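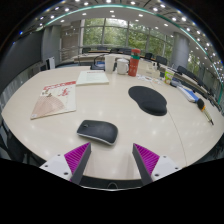
Mouse and mouse pad on a conference table.

Coursework marks should be moderated before pupils see them

The regional schools board in Kellus is reviewing how coursework is marked in the final two years of secondary school. The consultation paper asks whether teacher marking should continue at all. I think that is the wrong question. Teacher marking is sound in principle and cheap in practice. The weak part of the present system is the order in which things are done.

At present a pupil's project is marked by the class teacher out of 50. The mark is entered in Vamon, the records system used across the region, and becomes visible to the pupil and the family that same evening. A sample from each school is then sent for moderation in June. If the moderator finds that a school has marked generously or harshly, an adjustment is applied to every pupil in that subject at that school, including those whose work was never in the sample.

Statistically this is defensible. A sample drawn across the mark range gives a fair estimate of how far a department has drifted from the standard, and a uniform correction is easier to check than a set of individual ones. The difficulty lies with what the first mark has been used for in the meantime. Pupils choose which papers to revise for on the strength of it. Colleges make conditional offers with it in view. A family that has been told 41 in spring and 36 in summer will reasonably ask which of the two is the result, and the school's answer, that the earlier figure was provisional, appears on the entry screen only as a letter P beside the number.

There is a second effect, less often discussed. A department that was adjusted downwards one year tends to mark low the next, so as to avoid another round of complaints. The moderator then finds harsh marking and adjusts upwards. Luvside went through this cycle in history and again in geography. Neither department had changed its scheme of work or its staff. The teachers were responding to the adjustment when they should have been reading the mark descriptors.

The remedy I would put forward is procedural. Marks should be entered in Vamon as now but withheld from pupils until moderation is complete. Moderation should move forward by half a term, which means an earlier submission date for projects. Written feedback should still go back to the pupil promptly, without a number attached. The written paper, which makes up the rest of the 100 marks, would not be affected.

An earlier submission date has a cost. Teachers lose teaching weeks, and practical subjects lose more than others, as workshop and laboratory time is already booked tightly in the autumn. I would accept a later date for those subjects if the marks were withheld in the same way. The rule that matters is that no unmoderated number leaves the department.
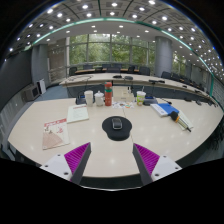 Leopoldo Ibarra, replying to an earlier version of this argument, wrote that withholding marks would simply move the guesswork from the screen to the corridor: pupils will ask their teacher what they got, and most teachers will give them a strong hint. He would prefer to publish the provisional mark as a range, with the width set by the department's record over recent years.

That proposal deserves a proper trial. A range is truthful about the uncertainty, and it would discourage colleges from treating a single figure as settled. My reservation is that a range tied to a department's past record penalises pupils for the marking of their predecessors, and a small department with almost no record would need a default width that someone at the board must choose and defend. The Navarro schools publish bands for mock papers on a fixed width, which avoids the first problem and leaves the second.

Either arrangement would be better than the present one. The consultation form has no box for timing. Responses on this point will have to go under "other comments", and schools that care about it should put the proposed submission dates in writing, subject by subject.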